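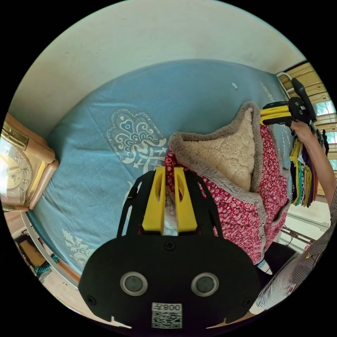

Rasha Hakim wrote in the comments that if your job can be taught to a machine by folding the same jacket all day, you should be asking for more money and not for advice. Fair enough, but I'd still like some advice!

I work for Fletley, who do laundry and garment care, and since February half my shift has been with the grippers, one in each hand, doing jackets and that sort of thing so the folding machines can learn it. The other half is still ordinary pressing. My supervisor says nobody's hours will be cut, but the folding target has already gone up to 153 pieces a shift and two people have been moved to Fuldale. Has anyone been through this? Did the work get better or worse, and what should I be asking for?
Dima Tannous

Jihad Nseir
It's all the same everywhere. They'll tell you it's to help you and then one day your table's gone. Get out while you can.

Fouad Qudah
We had this at Matar, so I can tell you how it went for us. The easy stuff went first — towels, pillowcases, anything flat. What was left for people was the awkward end: thick linings, fur trims, snap fasteners, things that come in half inside out. It's more interesting, I'll give it that, but it's slower and harder on the wrists, and for months we were still being measured against the old towel numbers. That's the bit to sort out early. Ask them in writing what counts as a piece once the flat work has gone.

Ask about the gripper time as well. Ours was down as "light duties" on the rota and paid at the lower rate until three of us went in together and complained. My forearms ached more after a morning with those than after a whole day of pressing, so do get proper breaks put in. And find out whether the two who went to Fuldale kept their grade, it'll tell you a lot about what's coming.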